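Frequently asked questions about the Bamlow boycott

What are you boycotting?
Bamlow, the supermarket on Guvwood Road, and its online shop. We asked it in May to put back the Welsh and Polish community notices it took off its public board. It replied with a voucher for 19 pence off hummus.

Who is "you"?
The Guvwood Language Campaign. Yaowalak Panyasiri and Kanokwan Kongkaew started it at a bus stop. We have 465 signatures on the petition, 16 of them from people who also signed the petition against us.

Is this about party politics?
No. Members belong to several parties and argue about all of them at the back of meetings, usually during the bit about parking.

What do you want, exactly?
The notices back, in whatever language people wrote them, and a written policy saying so. An apology would be nice. We have stopped holding our breath for it.

Will you picket the shop?
We hand out leaflets on the public pavement on Saturday mornings. Please don't block the doors, shout at the staff or rearrange the tins. The people on the tills did not write the policy and most of them can't stand it either.
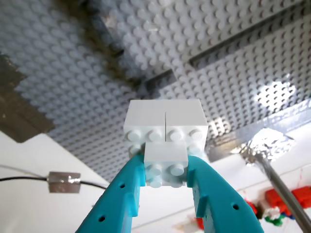
A small white brick held against a larger white assembly.

Where am I meant to buy my milk, then?
Dakov on the corner sells it, and so does the market. If Bamlow is the only shop you can get to, carry on using it and sign the petition. We don't check bags.

Isn't Nikzad just as bad?
Nikzad owns the building and has told us the board is "a matter for the tenant". Bamlow has told us it is "a matter for the landlord". We have sent each of them a copy of the other's letter.

Can I put my name down without it appearing online?
Yes. Tick the second box on the form. The first box is for the newsletter, which is long.

When does it end?
When we get the policy in writing. A further voucher will not count.

Page last updated September 5, 2020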